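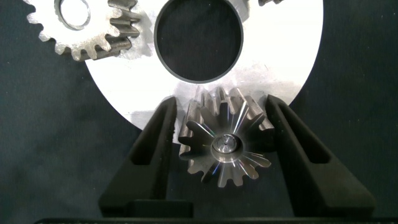 # Onex project: progress report for work package 2

**Site:** Clunby workshop
**Period covered:** up to the end of November

## Where we are

We have 759 accepted recordings of the gear task. The target for the work package is 2000. Recording was slow at the start of the period and is now steady, and we expect to reach the target without asking for more time.

Every recording is made by an operator driving the two arms by remote control. The operator stands at the Wonetti controllers and moves them by hand, and the arms follow. Joint positions, gripper opening and all camera views are saved together. We dropped the plan to guide the arms by holding them directly, as described in the original proposal. Hands kept getting between the wrist cameras and the parts, and the recordings were of little use for training.

## The task

The task uses metal gears and a flat round plate with a large hole in the middle. The gears are picked up from a dark mat and set out on the plate. The order is left to the operator, and either arm may do the picking. If a gear is nearer the left arm, the left arm takes it.

We count a recording as accepted when:

- every gear called for on the run sheet ends up on the plate
- no gear is dropped from above finger height
- the operator does not touch the parts during the run
- all camera views are complete from start to finish

A gear that slips in the fingers and is picked up again does not rule a recording out. Moser asked for this at the last review. Their view is that a trained arm will also slip now and then, and it needs to have seen what to do next. We now mark those runs in the log so they can be used separately or left out.

## Work done in this period

**Gripping.** The toothed parts took more practice than we had allowed for. With a bevel gear the fingers have to close on the sides squarely, or it tips forward as it is lifted. Operators now bring the arm in low, stop, correct the angle and only then close. This adds time to each run but has cut the number of rejected recordings. We have written it into the operator notes.

**Placing.** The usual fault is letting go too early. The wrist view makes a gear look as if it is resting on the plate when there is still a small gap under it. We ask operators to check the head view before opening the fingers.
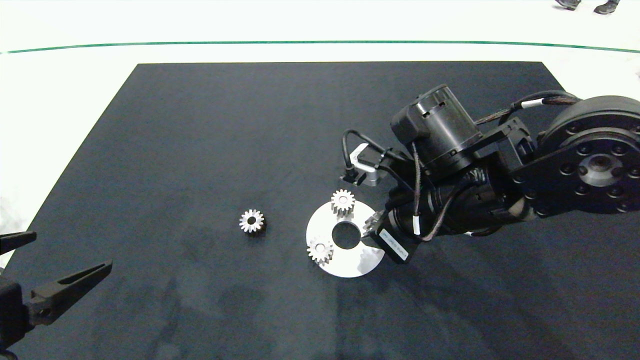
The other arm is kept clear while this is going on. In the first batch we let operators use both arms near the plate at the same time, and there were two light collisions between the grippers. No damage was done, but the recordings were lost and the arms had to be set to zero again. The rule now is one gripper at the plate and the other held back over its own side of the mat.

**Cables.** The cables on the upper part of each arm are still exposed. On long reaches they pull slightly and the operator can feel the arm lag behind the controller. We have moved the ties further back, which helped on one arm more than the other. A proper fix needs longer cables and we have asked for a price.

**Lighting.** Polished teeth throw back bright spots in the wrist view, mostly when the gear is held close to the camera. We tried turning the overhead lights down. The spots got smaller but the dark fingers became hard to pick out from the mat, so we went back to full light. Our partners at Moser are content to train on the pictures as they are, and we have stopped work on this item.

**Start positions.** All early recordings began with the parts laid out in much the same way. A first training test on that batch gave an arm that went to the usual place whether or not a gear was there. We now move the plate and the loose gears between runs, using a printed sheet of layouts, and we begin some runs with part of the work already done. The early recordings are kept and counted, but Moser will give them less weight.

## Wrist camera check

At the start of each session the operator opens the gripper over a clear part of the work surface and holds still for a moment. We compare the view with the one saved when the camera was fitted. Both fingertips should be in view and at the same height. If they are not, the camera mount is tightened and the check is done again before any recording starts.

This came in after a mount worked loose part of the way through a morning and we had to throw out everything from that session. The mount has needed tightening a few times since then, and each time the check picked it up.

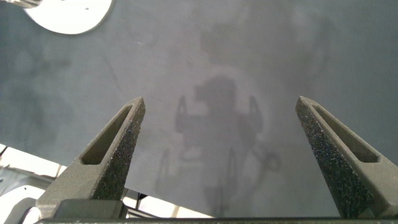

*Wrist camera view: gripper open with nothing between the fingers, arm shadow on the surface behind.*

The shadow changes with the position of the arm, and we do not try to match it in the check.

## Problems and risks

| Item | Effect | What we are doing |
|---|---|---|
| Cable pull on long reaches | Arm lags behind the operator | Ties moved, price for longer cables requested |
| Operator tiredness | More dropped gears late in a session | Sessions end at 3.30 pm, with a break at midday |
| Finger wear | Grip on smooth faces may fall off | Spare pair ordered, fingers looked at weekly |
| Similar layouts in early batch | Weaker training results | Layout sheet now in use |

Operator tiredness is the one most likely to affect the target. Training another operator would help, and we would like to do so after the new year. It takes a new person several days before their recordings are good enough to keep.

## Money

Spending is in line with the plan. There is £4000 left in the equipment line. The spare fingers come out of that, and the longer cables will too if the price is reasonable. We are not asking for any change to the total.

## Next period

1. Carry on recording with the layout sheet until the target is met.
2. Fit the longer cables, one arm at a time, so that recording of single-arm runs can continue.
3. Send the accepted recordings to Moser in batches, with the slip log.
4. Run a second training test at Clunby and report how many gears the arm places with no operator at the controllers.

We need a decision from Onex on whether the rejected recordings should be kept. They take up a good deal of storage, and at present we have held on to all of them except those from the loose mount session.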